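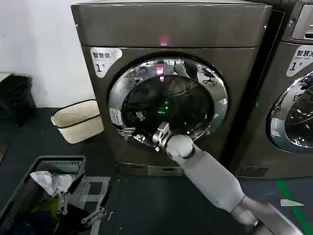 *Dryer number one, door shut, little red light on.*

I have a theory that you can learn most of what you need to know about a shared building from its laundry room, and I will defend it to anyone who sits next to me at dinner (ask Bjartur Damgaard, who has heard it twice and still comes over). I lived at Endside for three years before I got my own machines, and I miss that room more than I miss the apartment. So this is my case for sharing a dryer.

Look at the size of that door, for a start. A big round window with a fat chrome ring on it! Home dryers stopped doing this at some point. Mine has a flat white panel in front, like a filing cabinet, and whatever goes on behind it is apparently none of my business. I like a window. I like going over to check on my sheets and finding them wrapped into one giant knot with a sock in the middle, because then I can open up and fix it. With my own machine I find out when the buzzer goes, and the middle of the knot is still damp, and there goes the evening.

Then there's the number. I love a numbered machine. A big "1" on a white label, up in the corner where you can't miss it, and suddenly you can talk about the thing. "One's free." "Don't leave wool in one." At Endside everybody had a favorite, and mine was two, and Arlindo Siqueira from downstairs swore by four and would wait for it while three others stood open. We argued about this for an entire October. I still think four ran too hot. He had a shirt that used to fit him and I rest my case.

People tell me the trouble with shared laundry is other people, and sure, some of it is. Somebody leaves a load in and goes out to dinner. Somebody takes your towels out and puts them on top of the machine, and you have to decide whether you're offended. (I decided years ago that I'm not. If my stuff has been done for 15 minutes, please move it. Fold it if you're feeling kind, but move it.) The lint screen is a bigger problem as far as I'm concerned. Clean it when you're finished, every time, and don't leave a gray felt blanket for the next person.

But I'd take all of that over what I have now — a stacked pair in a closet off the hall, with a door that hits the bathroom door. I paid 1,132 for the set, plus the guy who came to hook it up, and I use it twice a week. The rest of the time it takes up the spot where a broom and a vacuum ought to live. Nearly every apartment on my floor has the same closet with the same two machines in it, all sitting there doing nothing most of the day. One decent room downstairs could handle the lot of us.

The new place going up on Bastos is putting in hookups for every unit and no laundry room at all. I went to the open house and asked about it, and the woman at the desk looked at me like I'd asked where the horses go. She said people expect their own. I guess they do. I expected mine, and I was so pleased with it for a month or so, and then I noticed I hadn't talked to a neighbor since I moved in.

If you're on the fence, try the room first, and bring a book and your own basket.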